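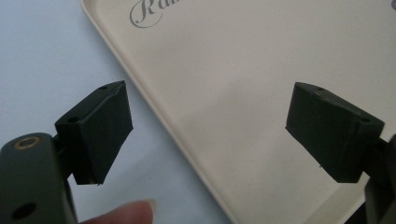 Every quote for a robot arm has one big number at the top, and every budget meeting I've sat through was spent arguing over that number. I have come to think it's the least interesting line on the page.

Look at the fingers. They are the part that touches the work, and they are the part that gets chewed up. When Rakcombe bought its packing cell from Belteck, the purchase request listed the arm, the controller, the table and the training. Finger pads went under "miscellaneous," with 2 spare sets. Dalal Rizk, who ran the line, had used them both by November.

A replacement set cost $65. That sounds like nothing until you learn the cell was changing them 91 times a year, and that each change meant stopping, bolting on the new pair and teaching the grip again. The pads alone came to more than $5,900. The lost hours were never written down anywhere, so as far as the finance office was concerned they didn't happen.

Georges Saliba, who signed the order, still defends it. His view is that you can't plan for wear before you've run the thing. I don't buy it. You can ask the vendor for a wear test on your own parts, with your own trays, and if the vendor won't do one you have learned something for free. Hesau charges $700 for a trial like that. People call it steep, then approve a service contract without reading page two.

I'm also tired of payback charts that count the labor saved and leave out the labor moved. Somebody still has to load, line up, nudge and reset. Until that person's time is in the spreadsheet, I wouldn't trust the date where the line crosses zero.

My own rule is dull. Price the fingers first, then the hands standing next to them, and leave the arm for last.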